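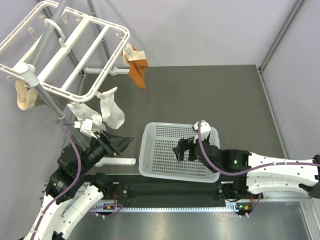
The two-arm station at Curnumside, set up for the sock task.

Laundry Handling by Demonstration: Progress Report to Skolport
Covers the period to the end of March
Prepared by Kumaresan Rao

Summary

In the last report I said the rack task would be "well in hand" by now. We have recorded 527 demonstrations of a person driving the two arms by remote control to take socks and small cloths off a hanging rack and put them in a basket. Of these, 312 are good enough to train on. The rest are a fair record of how many ways there are to annoy a sock.

What we did

Most of the period went into recording. An operator sits at the Lamine control desk and moves a pair of small hand-held arms, and the two arms at the station copy the motion. Each demonstration covers one item, from the first reach to the release over the basket. Operators work in short blocks, mornings only, after we noticed that everything recorded past 3 p.m. looked as if it had been done by somebody wearing oven mitts.

We rewrote the operator instructions twice. The first version ran to eleven pages and was admired by everyone who didn't have to use it. The current one fits on a card:
Go in from below the clip.
Close the gripper fully before pulling.
Pull down, never sideways.
Let go only when the item is over the basket.

The third line came out of hard experience. A sideways pull swings the rack, the next sock moves, and the operator then spends a while chasing it. A person does this without complaint. A policy trained on it learns that chasing is part of the job. 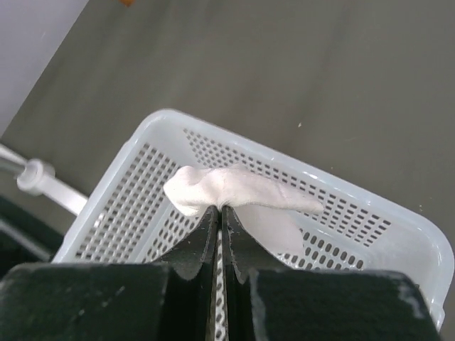 Does the operator feel the cloth through the controls?
Only by eye. The desk gives no force feedback, so operators judge their grip from the camera views, and new ones tend to squeeze too early. Adding feedback is costed in the Ramasamy option below.

What we threw out, and why

The rejected recordings fall into a few groups. The largest is hesitation: the operator stops in mid-air to think, and the robot, being a keen student, learns to stop in mid-air as well. We now ask people to do their thinking before they press record. Next come dropped items, then recordings where the two arms got in each other's way. We also lost a full morning to a clock that had drifted between the cameras and the arms. That one was mine. There is now a check at startup, and it has already caught me once more.

Some recoveries were kept on purpose. If an operator misses, backs off and tries again cleanly, that goes in the training set. Our first policy had seen only perfect grabs and had no plan whatever for an imperfect one. It would close on air and then carry the air, with great care, to the basket.
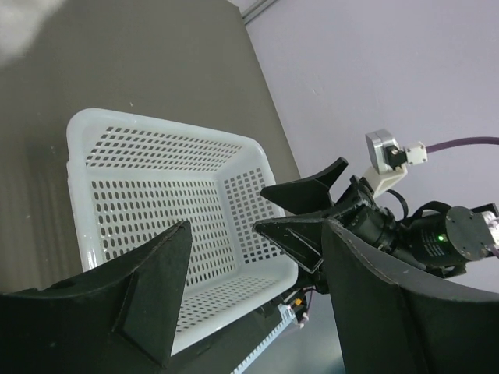 The second policy, trained with the recoveries included, is better at noticing a miss. We ran 106 trials with it. I am not putting a success rate in this report, as the trials used three different rack heights and the numbers don't add up to anything I'd want quoted back to me. A proper test at one fixed height is first on the list for next period. What I can say is that it does best on socks near the lower edge of the rack and is still poor at larger cloths, which it tends to take by a corner and then lose.

Money

Spending is within budget, apart from 3867 dollars moved from travel to spare parts. Gripper fingers wear faster than we planned. Travel, as it happens, was a visit to a conference on gripper wear.

The Ramasamy option, for force feedback at the desk, would come out of next period's equipment line. I would like a decision before we start the next round of recording – changing the controls halfway through would leave us with two sets of demonstrations that don't match.

Next period

Fixed-height test of the second policy, with results reported whether or not I like them.
More recordings of cloths, using a two-handed grab.
Two new operators trained from the card alone, with no coaching from me.
Report to Skolport in the same format, minus the phrase "well in hand."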